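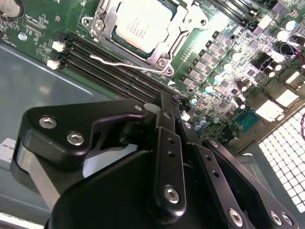 2023-07-13 — label printer, goods-in bench

Back on the Brudine thermal again. Complaint from Maldonado: every other label comes out blank, third time since January. Swapped the roll last week, made no difference.

Driver first. Someone had it set to continuous stock, labels are gapped. Changed to gap, saved, printed five. Still one blank in the middle. Went back in and the setting had reverted to continuous. So the queue on the packing PC is pulling defaults from the server and ignoring whatever you do locally. Should of checked that before anything else.

Chie logged onto the server, changed it under printing defaults (not preferences, different tab, looks identical). Restarted spooler. Setting holds now.

Ran the gap calibration from the front panel — hold feed until second flash, let go. It spat out four labels and stopped in the right place. 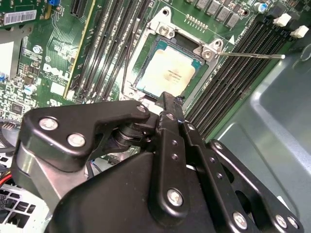
Then a long run. Sent 300 from the Gisico stock list. All printed, no blanks, but the barcode drifts down towards the end. Last few have the bottom of the number clipped. Platen roller looks shiny on the left side, cleaned it with alcohol and a lint-free wipe, second run of 80 stayed put. Roller probably wants replacing anyway. Barovik do the part, asked A-yeong to get a price.

Darkness was at max as well. Knocked it back to the middle, scans fine with both handhelds. Max darkness just eats the head.

Counter on the config printout says 1,884 labels since last head clean. Manual wants it done every 2,000 so thats due, did it while the lid was up and reset the counter.

To do
— same check on the dispatch printer, same server queue so likley same fault
— write down which tab on the card by the bench
— delete the two old queues, "Label" and "Label (Copy 1)", people keep picking the wrong one
— ask Maldonado if the drift comes back

Chie has the admin login if I'm out.

Print this page | E-mail this entry

We use cookies to remember your login and page settings. OK

Contact the workshop | © 2023 Workshop Notes | Back to top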